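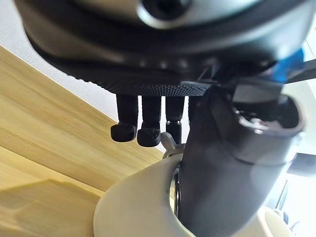

Notes for the evening talk at Brindine Library, "Keeping a Family Recipe Box"

(Start slowly, people will still be finding seats. Water is under the lectern.)

Good evening, everybody, and thank you for coming out. I see some faces from the September bread talk, and I'm so glad you came back, even after what happened with my rye.

I'd like to begin with my grandmother's box. It was a green tin thing that had held crackers, and when it came to me there were 284 cards in it, plus a good many envelopes, church bulletins and one paper plate with a pickle recipe written around the rim. (Hold up the plate. Pass it around if the front row looks careful.)

My first idea was to copy everything out neatly and throw the old cards away. I am so thankful I waited! My aunt sat down with me and started reading the backs, and the backs were where the family was. "Made for the Tredness picnic, too salty." "Double for the Khoo wedding." There was a card for lemon bars that had no recipe on it at all, only the word "lemon" and a phone number.

Pause here and ask who has a card like that at home. Let them talk a while, it warms up the room.

On sorting. I tried it by course, the way a cookbook does, and I could never find a thing. What works in my kitchen is sorting by who made it. If I want the potato salad I go to my aunt, and if I want the other potato salad I go to my mother, and we don't discuss which one is better.

On measurements. Old cards say "butter the size of an egg" or "flour till it looks right." Please write your own number beside it in pencil and leave the first wording alone. I made the molasses cake four times before I was happy with mine. (Skip the oven story if it's past 7:30.)

On copies. Lay the cards flat near a window in the morning and take a picture of both sides, front and back together so they don't get mixed up. I ended up with 631 pictures, what with the envelopes and the ones where my thumb got in. Keep 2 sets, and give one to somebody who lives in another house. My cousin in Arnano has ours.

On stains. Leave them be. A plain sleeve will keep the card from getting worse, and you can always spot the good recipes by how dirty they are.

Handouts are on the table by the door. I printed 50, so couples please share. Lemon bars are next to them, from the phone number card. I called it, and that's a longer story that I'll gladly tell anyone who stays for coffee.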